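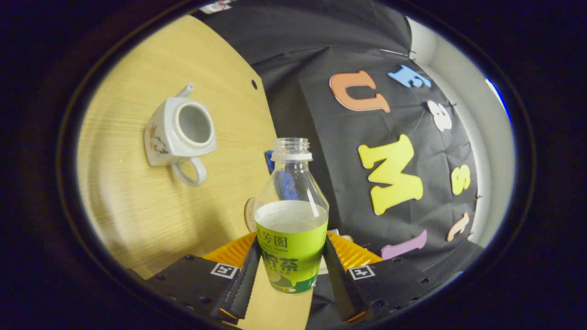

Department of Civil and Transportation Engineering, Traffic Safety Group

Student Projects > Road Safety > Incident Reporting

Location Errors in Roadside Emergency Calls on the Dirkell Connector

Consolacion Dela Peña, Florante Talavera
Advisor: Ludger Ehlers

August 19, 2025

3 shares | 2 comments

1. Purpose

Callers who report a crash on a divided highway often give a position that dispatch can't use directly. The usual faults are a wrong direction of travel, an exit already passed, or the name of a business that can't be seen from the road. This project measured how often each fault appears in call records for the Dirkell Connector between the Masari interchange and the Tremblay Road overpass, and whether small reference signs on the median barrier would be likely to reduce them.

2. Data

The county released 764 call records with names and phone numbers removed. Each record holds the time of the call, the location text as typed by the dispatcher, and the final location entered by the responding unit. Records with no final location were dropped before release and don't form part of the 764. Audio was not available to us.

3. Method

Each location text was coded by both authors working separately. Four codes were used: correct, wrong direction, wrong segment, and unusable. "Wrong segment" means that the final location fell outside the pair of exits named by the caller. Where the two codes differed, Rowena Tagle made the final choice without seeing which author had given which code.

Distances were taken along the road centerline in Zevlow, the mapping package licensed by the department. Any error over 800 meters was checked by hand against the ramp drawings, as a unit sent that far off has to leave the road and come back on at most points along the connector.

4. Findings

Wrong direction was the most common fault. It was concentrated at the Masari interchange, where the two carriageways run at different heights and a caller on the lower one sees signs meant for the upper. Wrong segment calls were spread along the whole length. Unusable texts were mostly short calls from drivers who did not stop.

Callers who stopped to help at the crash gave better locations than callers who drove past. The records don't show whether stopping was the cause. A stopped caller also tends to stay on the line longer, and the dispatcher can ask again.

5. Limits

The typed text is the dispatcher's version of what was said, so some faults may have been made at the keyboard. Crashes reported only by automatic vehicle systems are not covered. Weather was not coded.

6. Proposed signs

We propose barrier signs that show direction, road number and distance marker, placed closer together through the Masari interchange than elsewhere. Leonora Dizon reviewed the draft layout in July and asked for larger direction letters. The revised layout is in Appendix B. Sight distance on the lower carriageway still has to be checked on site.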